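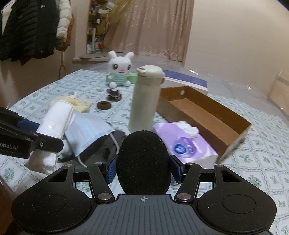

Febrero y todavía con lo de recoger. Cuatro notas rápidas antes de que se me olvide todo, que mañana toca más.

El objetivo de la tanda son 400 episodios de ordenar cosas de casa en una caja. Los llamamos episodios, da igual el nombre: desde que se abren las pinzas hasta que sueltas el último objeto y te apartas. Llevo 16 buenos hoy. Buenos de verdad, quiero decir. Los otros fuera.

Lo que más tiempo come es desordenar. Recoger se recoge en nada. Pero luego hay que volver a tirarlo todo de otra manera, y a la tercera vez la mano se va sola a los mismos sitios, la botella siempre de pie, el conejo siempre al fondo mirando. Si el modelo ve eso 100 veces aprende que los conejos viven al fondo. Ya nos pasó con la tanda de Cernavance, que salía perfecta en casa y en cuanto movías el cesto un palmo, adiós.

Así que ahora tiro los dados. Literal. Un dado para la esquina y otro para el objeto por el que se empieza. Tarda más, sí.

Cosas que voy apuntando:

La tela es lo peor. Una mascarilla arrugada no tiene un sitio claro por donde cogerla, y si dudas con la mano la duda se queda grabada. Prefiero repetir.

Las dos manos a la vez cuestan muchisimo al principio. La izquierda se me queda parada esperando a la derecha. Tharindu Marikar dice que eso también es un dato, que alguien tiene que esperar. Puede ser. Yo lo estoy marcando aparte por si acaso.

No corregir a escondidas. Si se cae algo se recoge y se sigue, y se anota. Los fallos con recuperación van a otra carpeta, la de Lodhi, que son los que los quieren.

Pañuelos: el paquete resbala y se aplasta si aprietas de más. Cogerlo por los lados largos. El pañuelo que asoma no se toca (lo toqué dos veces, episodios a la basura).

Parar cada rato. Me duele la muñeca ya, y cuando duele los movimientos salen cortos y raros y luego el modelo se mueve corto y raro.
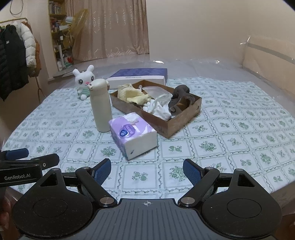
Según Oratile Tshabalala, 400 con una sola colcha o un solo mantel valen menos que 100 repartidos en cuatro casas, y que antes de pedirme llegar a 1,000 habría que cambiar de sitio. Que el fondo también se aprende aunque no quieras. Y que en Darnodbridge ya tiraron media tanda por lo mismo.

Pues tiene razón y me fastidia, porque mover los trastos es una mañana entera. Calibrar otra vez, comprobar que las dos pinzas van con el mismo reloj, etc. Le he dicho que acabo esta serie aquí y la siguiente la hago en una cocina. Sin decidir cuál. La mía no, que no cabe nadie.

Pendiente: renombrar las carpetas de Adura, que hay dos con el mismo nombre y no sé cual es la buena. Cargar baterías. Borrar los episodios donde empiezo a mover la mano antes de darle a grabar, que son unos cuantos y se notan un monton.

Sigo a las siete.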